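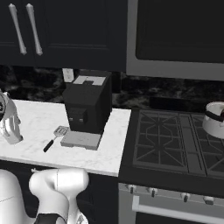 Simulated kitchen used for the spatula tasks, arm at the counter beside the range.

Progress report, March
To: Veronika Hauser
From: Prakash D'Souza, Nunderow kitchen project

Simulation work is on schedule. We finished 1137 runs this month against a plan of 1000. Selina Wyss is checking the spatula runs now and will send her failure list on Thursday.

Equipment. We have not ordered the arm for the real kitchen yet. Strebel quoted with the gripper included. Rorkley quoted the arm alone and wants a separate order for the gripper, with its own shipping. Elfriede Lehner prefers Strebel for the service terms. I agree, but I would like the spare parts price in writing before we sign.

Kitchen build. The range and the cabinets stay in the budget as approved. We propose to drop the stone counter and use a plain one at the same height — reach is what matters for the first tests. That frees $400, which we would put toward a second set of gripper pads and small utensils.

Software. The Cuken license renews at $1000. It was missing from the original budget, my mistake. Urs Lüthi can cover it from the travel line if you approve the move.

Needed from you: a yes or no on the counter change and on the travel line. The arm order can wait for the Strebel parts price.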